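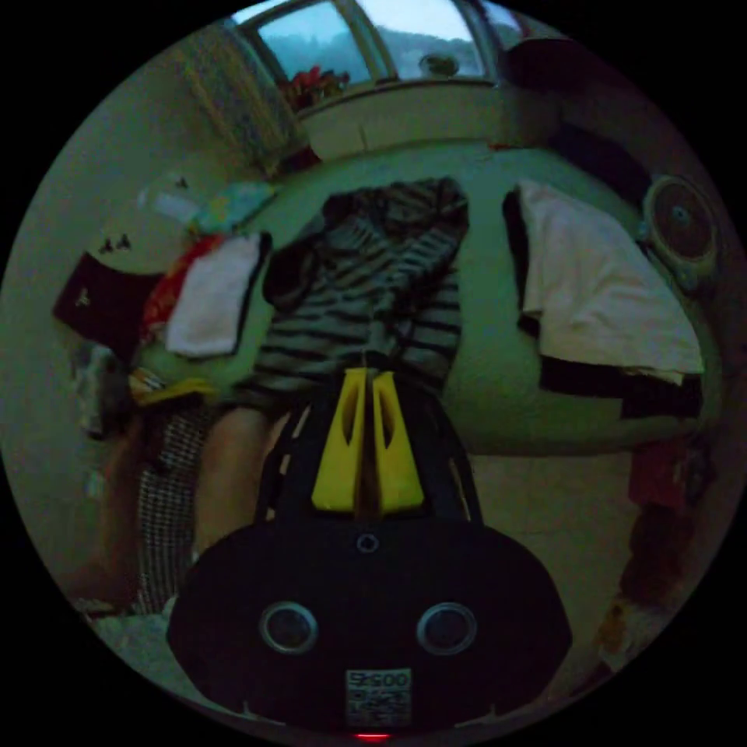
Two yellow fingers, side by side.

Mutberg gave Horațiu Cozma 850 minutes at point guard last season and 700 at shooting guard, and the coaching staff still talks as if the first number were the real one. I think the second deserves more attention.

With Cozma on the ball, Mutberg's half-court offense starts late. He walks it up, waits for the high screen, and the first pass often leaves his hands with half the shot clock gone. Defenses have learned to go under the screen and load the weak side. Brumel did it for two straight games in November and gave up very little at the rim.

Off the ball he is a different problem. Sampaio brings it up faster, Cozma comes off a pindown on the left side, and the defender trailing him has to choose between the curl and the fade. The big has to step up either way - and that opens the short roll, where Mutberg has its best passer.

The objection is turnovers. Sampaio commits more of them, and a team that defends in transition as poorly as Mutberg does will pay for each one. I would accept that cost for the first 2 quarters and put Cozma back on the ball late, when possessions slow down anyway.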